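생활공간 정리론 강의 노트
7강. 작은 물건의 수납과 작업면 관리

담당: Gifty Yakubu
실습 지도: Ebenezer Essien

지난 시간 복습
6강에서는 옷장과 붙박이장처럼 부피가 큰 수납을 다루었다. 큰 수납에서는 문을 여는 방향, 선반의 깊이, 계절별 교체 주기가 주요 변수였다. 이번 시간에는 책상이나 탁자 위에 놓고 쓰는 작은 수납을 다룬다. 대상이 되는 물건은 필기구, 클립, 영수증, 열쇠, 바느질 도구, 충전선 등이다.

1. 용어
작업면: 손으로 일을 하는 수평면. 책상 상판, 조리대, 작업대가 모두 포함된다.
상주 물건: 작업면 위에 늘 놓여 있는 물건.
통과 물건: 잠시 놓였다가 다른 곳으로 옮겨져야 하는 물건. 우편물이 대표적이다.
점유율: 작업면 전체 넓이에서 상주 물건이 차지하는 비율.

점유율을 잴 때 통과 물건은 제외한다. 시험 답안에서 이 둘을 섞어 계산하는 경우가 많으니 주의할 것.

2. 점유율 계산
Kedero 사무소 사례를 다시 본다. 이 사무소의 공용 탁자에서 상주 물건의 점유율은 34퍼센트였다. 물건을 버리지 않고 위치만 바꾼 뒤 15퍼센트로 내려갔다. 옮긴 것은 대부분 한 달에 한 번도 쓰지 않는 서류철과 여분의 문구였다.

계산 순서는 다음과 같다.
작업면의 가로와 세로를 잰다.
상주 물건의 바닥 면적을 각각 재서 더한다.
겹쳐 쌓은 물건은 맨 아래 것만 잰다.
더한 값을 작업면 넓이로 나눈다.

모양이 불규칙한 물건은 그것을 둘러싸는 직사각형으로 계산한다. 값이 실제보다 조금 크게 나오지만 비교에는 지장이 없다. 단, 정리 전과 정리 후에 같은 방법을 써야 한다.

3. 배치의 원칙
손이 닿는 범위를 세 구역으로 나눈다. 팔꿈치를 몸에 붙인 채 닿는 곳이 1구역, 팔을 뻗어 닿는 곳이 2구역, 몸을 기울이거나 일어나야 닿는 곳이 3구역이다. 1구역은 비워 두는 것을 기본으로 한다. 매일 쓰는 물건은 2구역, 그 밖의 물건은 3구역이나 작업면 바깥으로 보낸다.

왼손잡이는 좌우를 바꾸어 생각한다. 여러 사람이 함께 쓰는 탁자에서는 구역이 서로 겹치므로, 공용 물건을 가운데에 두고 개인 물건은 각자의 서랍에 두는 방식이 무난하다.

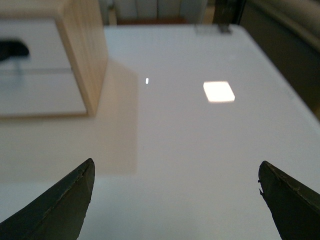
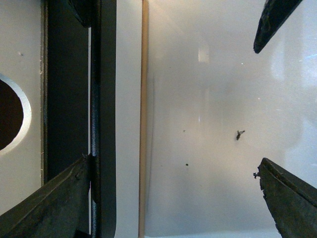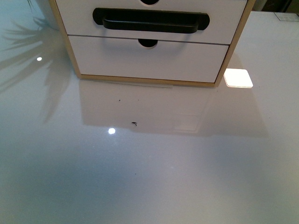
그림 7-1 (세 번째). 밝은 탁자 위의 작은 서랍장. 흰 서랍 앞면과 밝은색 목재 테두리.

4. 서랍형과 개방형
서랍형 수납은 먼지가 덜 들어가고 겉이 고르게 보인다. 대신 안의 내용이 보이지 않아 잊기 쉽다. 개방형은 꺼내기 쉽지만 점유율이 같아도 더 어수선해 보인다. 어느 쪽을 고를지는 물건을 쓰는 빈도로 정한다.

하루에 여러 번 쓰는 것: 개방형
하루에 한 번 정도 쓰는 것: 서랍형 윗단
일주일에 한두 번 쓰는 것: 서랍형 아랫단
그보다 드물게 쓰는 것: 작업면 밖

서랍 하나에는 한 종류만 넣는 것이 원칙이나, 서랍 수가 모자라면 함께 쓰는 물건끼리 묶는다. 편지 봉투와 우표, 실과 바늘 같은 짝이 그렇다. 크기가 비슷하다는 이유로 묶으면 찾는 시간이 길어진다. 건전지와 지우개를 같은 칸에 넣은 경우를 생각해 보면 된다.

손잡이도 확인할 점이다. 돌출형 손잡이는 잡기 쉽지만 소매나 충전선이 걸릴 수 있다. 홈을 파낸 손잡이는 걸리지 않는 대신 손가락이 굵거나 장갑을 낀 사람에게는 불편하다. 가벼운 서랍장은 서랍을 당길 때 몸체가 함께 끌려 나오므로 바닥에 미끄럼 방지재를 붙인다. 무거운 물건은 아랫단에 넣는다.

5. 표면 재질과 관리
광택이 있는 면은 닦기 쉬우나 조명이 비쳐 눈이 피로할 수 있다. 무광 면은 반사가 적지만 종류에 따라 얼룩이 잘 남는다. 목재는 젖은 천으로 닦은 뒤 마른 천으로 한 번 더 닦는다. 세제를 쓸 때는 보이지 않는 구석에 먼저 시험한다.

Dririx 작업실에서는 하루 일을 마치기 전 7분을 정리 시간으로 정해 두었다. 그 시간 안에 끝나지 않는 정리는 다음 날로 넘기고 따로 적어 둔다. 적어 둔 내용이 며칠째 같으면 물건의 자리가 잘못 정해진 것으로 보고 배치를 고친다. 통과 물건을 담는 쟁반도 하나만 두었다. 쟁반을 늘리면 통과 물건이 상주 물건으로 바뀌는 일이 잦았기 때문이다.

6. 라벨 붙이기
라벨은 물건의 이름을 쓰고 용도는 쓰지 않는다. '사무용', '기타', '잡동사니' 같은 라벨은 시간이 지나면 구분하는 구실을 하지 못한다. 글자는 앉은 자리에서 읽을 수 있는 크기로 하고, 내용이 바뀌면 그날 바꾼다. 떼어 낼 때 자국이 남지 않는 종이테이프로 시작해서, 한 달쯤 자리가 바뀌지 않으면 오래가는 라벨로 교체하는 방법을 권한다.

과제
자기 책상이나 집 안의 작업면 한 곳을 골라 점유율을 계산하고, 배치를 바꾼 뒤 다시 계산할 것. 물건을 버리거나 새 수납 용품을 사는 것은 허용하지 않는다. 평면도 두 장과 계산 과정을 제출한다. 평면도는 손으로 그려도 되지만 치수를 반드시 적어야 한다. 통과 물건은 점선으로 표시한다.

읽을거리
Dramani 교재 4장 전체. 5장은 표만 볼 것.
Hotis 자료집은 도서실 2180번 서가에 있으며 대출은 되지 않는다.

다음 시간: 부엌 조리대와 개수대 주변. 줄자를 가져올 것.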